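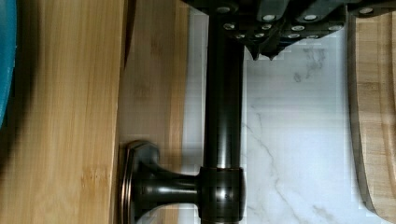
Bronze-finish towel bar mounted on bamboo.

Grower Technician, Oyster Mushroom Spawn and Substrate
Ukia Farm, full time, on site

Ukia Farm produces oyster and lion's mane mushrooms for restaurants and grocery stores. We are hiring one technician for the spawn lab and the incubation rooms. The position reports to Marlina Teoh, production lead.

Duties
Prepare and sterilize grain in 3 lb bags, up to 166 bags per shift.
Inoculate grain and straw under laminar flow.
Log temperature, humidity and carbon dioxide in each incubation room at 6 a.m. and 2 p.m.
Inspect bags for green mold and bacterial wet spot. Remove affected bags the same day and record the lot number.
Maintain the culture library, including transfers to fresh agar.
Clean the lab and the autoclave at the end of each shift.

Requirements
One year of work in a mushroom farm, plant tissue lab or food production plant.
Working knowledge of sterile technique.
Ability to lift 50 lb repeatedly and to stand for most of a shift.
No known allergy to mushroom spores. Respirators are supplied and must be worn in the fruiting rooms, which requires a clean-shaven face at the seal.

Experience with pressure vessels is preferred. Training on our autoclave is paid.

Terms
Shifts run 5:30 a.m. to 2 p.m. Pay is hourly and depends on experience. A $500 bonus is paid after the first 100 shifts. The start date is in January.

To apply, send a resume and two work references to Marlina Teoh at the farm office. Put "Spawn lab" in the subject line. Interviews include a short bench test in agar transfer.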